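I read the whole agreement. All 115 pages of it, over two evenings and most of a packet of ginger biscuits, and I'm here to report that it's a cracking read if you're the sort of person who likes knowing who pays for the lights. I am very much that sort of person!

For anyone who's come in halfway: the Andholm council has been offered the chance to buy back the little hydro station at Brudby weir from Flomel, which has run it under lease for longer than I've lived here. The lease runs out in September. If council does nothing it rolls over on the same terms, and if council says yes the station comes home, along with the turbine shed, the fish ladder and the access road that everyone uses to walk their dogs and pretends not to.

I've been banging on about the weir for years, so you can imagine the state I was in when the draft agreement finally went up on the council website. (It went up at ten at night, under "Miscellaneous Notices", between a kerb repair and a lost trailer. But it went up.)

So, what's in it?

The station makes enough power in a decent year for 3,000 homes. Andholm has fewer homes than that, even if you throw in everybody out along the Bozkurt road. At the moment all of it is sold into the grid under Flomel's name and we get a lease payment, which was fixed back when petrol was cheap and hasn't moved a cent. Under the new arrangement the town would sell the power itself, keep the margin, and put it into a separate fund that can only be spent on energy works. Clause 14 is very firm on that and I could have hugged whoever drafted it. Swimming pool heating counts. Insulating the library counts. A new mayoral car does not, unless it's electric, and even then there's a sub-clause. 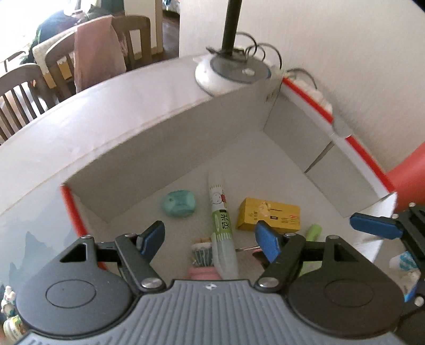
Prys Morris wrote to me after my last post to say that I was getting carried away, that the price looks fair only if it keeps raining, and that two dry summers in a row would have the fund paying the loan and nothing else. Prys also wanted to know who fixes the gate mechanism if it jams in the first year, given that it jammed the winter before last and Flomel had to bring parts in from overseas.

Fair questions, both of them. I went back to the draft with a highlighter.

On the gate, page 61 says Flomel carries the cost of any major mechanical fault for the first twelve months after handover, labour included. After that it's ours. I'd like to see that stretched to two years and I've said so in my submission.

On the rain, Prys has a point and I don't want to wave it off. The modelling in the appendix uses the long-run average flow, and the average hides some pretty miserable years. There is a reserve built in — the first chunk of any good year gets set aside before anything else is spent — but the size of it is left blank, with a note saying "to be determined by resolution". That is the one line in the whole document that made me put my biscuit down. I want a number in there before the vote, and a decent one.

What I loved, though, was how we got here. Three years ago the council wouldn't even put the lease on an agenda. Then Iraís Lozano started the petition, and she stood outside the bakery with it in all kinds of weather, and it finished up with 1,590 signatures. In Andholm! We don't get that many people to vote for the council itself. The standing orders say a petition that size has to be debated in open session, and once it was debated in the open the councillors had to say out loud what they thought, and it emerged that a good few of them had never been told the lease was ending at all.

I was at that session. The chamber was so full they propped the doors and people stood in the corridor. Umut Kurtuluş gave a short speech on the history of the weir, going right back to the flour mill, and then his brother Oğuzhan got up and disagreed with him about the date of the mill. It was wonderful. I've been to concerts I enjoyed less.
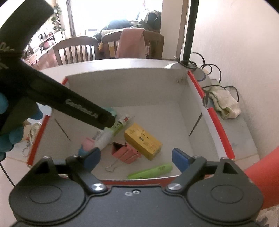 *Tube of glue and a yellow cardboard box.*

Now, the vote. It needs 5 councillors to pass. I can name three who've said yes in public, and Alper Ateş has told the local paper that he's leaning that way but wants the reserve sorted out first (so do I, Alper!). The rest are keeping quiet. I've seen it suggested that they're waiting for Flomel to sweeten the offer, and maybe they are, but the draft has a closing date in it and that date is nearer than it looks.

If you've got a view, please send it in. You don't need to be an expert and you don't need to write an essay. Mine ran to four pages, but I have a problem. A paragraph is fine. Say whether you want the station back, say what you'd want the fund spent on, and if you agree about the reserve then mention section 9.3 by number, as the clerk sorts the submissions by section and the ones with a number on them get read out with the relevant item.

A few practical bits:

- Submissions can be dropped at the council office or emailed. The office closes for lunch, so don't turn up at half past twelve like I did.
- The printed draft is at the library, on the reference desk. Please don't take it home. There's only the one copy and I've already had to wait for it once.
- The open session starts at 7 p.m. and the public can speak for three minutes each. Put your name down at the door.

I'm going to walk up to the weir again this weekend and take some pictures of the turbine shed for the next post. The river's up at the moment, and the noise of it from the footbridge is terrific. If you see someone in a green raincoat grinning at a concrete wall, come and say hello.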